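Print this page | E-mail this page

Huline Revises Built-In Oven Range for Narrow Kitchens

VOKCOMBE – Huline will begin shipping a revised range of built-in electric ovens in December, the company announced Friday. The range is intended for apartments and small houses where the standard cabinet opening is too narrow for a full-size unit. It replaces the Fagerlund line, which stays on sale until dealer stock runs out.

The main change is the outer case, now 455 mm high. Side clearance has been cut to 3 mm, and the power lead exits at the lower rear corner so that the case can sit closer to the wall. Existing Fagerlund cabinets can be reused with an adapter strip, sold separately.

Insulation has been reworked on all sides. In tests at the company's Pliltside plant, the cabinet wall next to the oven stayed below 60 °C during a long bake at the highest setting. The door seal is a single molded loop and can be replaced without removing the door.

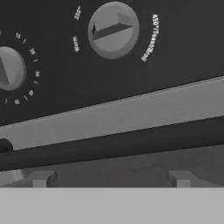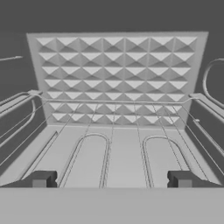
Installers will receive a new mounting template printed on heavy card. It gives the screw positions for both face-frame and frameless cabinets. The four fixing screws are now the same length – the earlier line used two lengths, and dealers reported frequent mix-ups on site.

Nearly 500 dealers will carry the range at launch. Orders placed before the end of the month ship from the Pliltside warehouse; later orders ship from Vokcombe. Spare parts for the Fagerlund line, including hinges and door seals, remain available through the same dealers.

Installation sheets and cabinet drawings can be requested from the Huline trade desk.

Contact: Huline Press Office, Vokcombe | Copyright Huline. All rights reserved. | Back to top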